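# Wallpaper paste trials, batch 3542 (April)

Continuing from the shrinkage work. Question for this entry: does the Plureck starch paste hold a nonwoven pattern paper on primed board as well as the Drala cellulose does, at the same coat weight.
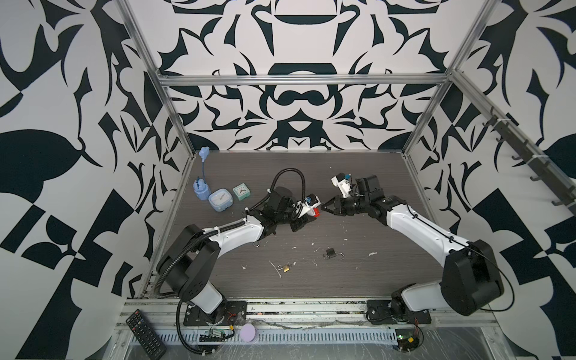 Marin Kovačević disagrees with the premise and wrote in the margin of the last entry that coat weight is the wrong thing to hold constant, that the starch wants a heavier coat and a longer soak, and that matching the two by weight will make Plureck look worse than it is. Fair point. I am running matched weight first anyway so the result lines up with the earlier sheets, then one set at the maker's own mix.

## Setup

- Board: gypsum offcuts, two coats Georgiou primer, left overnight between coats.
- Paper: Ekier nonwoven, one roll, all strips cut from the same end.
- Paste A: Drala cellulose, mixed cold, stood 30 min, stirred again.
- Paste B: Plureck starch, mixed cold, stood 30 min, strained through mesh. Lumps in the first mix, thrown out and redone.
- Coat weight 184 g/m², wet, by difference on the bench scale.
- Paste on the board, not on the paper.
- Seams butted, rolled once with the hard roller, edges wiped with a damp sponge.

The scale drifts when the door to the corridor is open. Zeroed before every board. Two weighings were taken with the door open and are marked D in the sheet; do not use them.

## Observations, matched weight

Slip: A gives more working time. The strip can still be pushed along to close the seam after several minutes. B grabs sooner, and the second strip had to be lifted and reset on one board. Lifting did not tear the paper.

Seams: A closed tight while wet and opened very slightly on drying, visible with a raking light and not otherwise. B stayed closed. This is the opposite of what I wrote down as a guess before starting, so the guess stays in the sheet uncorrected.

Squeeze-out: B leaves a dull mark if the sponge is late. On the white parts of a black and white paper the mark hardly shows. On the black parts it shows from across the room. A wipes off clean at any time up to touch dry.

Bubbles: a few on both, gone by the next morning. One on B stayed. Slit it with a blade and found bare primer underneath – missed by the brush, nothing to do with the paste.

Peel, 90 degrees, hand gauge: both pastes failed in the paper before they failed at the board, except at the edges. Edge values are lower for A. I don't trust the gauge below its second mark, so edge numbers are for ranking only.

## Observations, maker's mix

Plureck at the maker's own ratio is thicker and goes on heavier whether I want it to or not. Brush marks telegraph through the paper until it dries, then go. Working time is better, close to A. Squeeze-out is worse, more of it and slower to wipe.

So Marin is right about the working time. The dull mark on black is still a problem and the extra weight makes it harder to avoid.

## Pattern match

Separate issue, noting it so it isn't lost. The repeat on large scroll patterns creeps when the paper takes up water. Nonwoven should not do this much. Measured 2 mm over a full strip on one B board and nothing I could read on the A boards. Could be the cut. Repeat with strips marked in pencil on the back before pasting.

## To do

- Rerun the D boards with the door shut.
- Pencil-mark strips, both pastes, measure wet and dry.
- Try a clean second sponge for B and wipe each seam straight after rolling.
- One board with unprimed edges, to see whether the low edge values for A come from the primer pulling thin there.
- Order more Ekier from the same print run if they still have it. Check the run number on the label before opening.
- Mesh for straining is nearly worn through.

Leftover paste B kept in the lidded tub, lower shelf. Smell it before using.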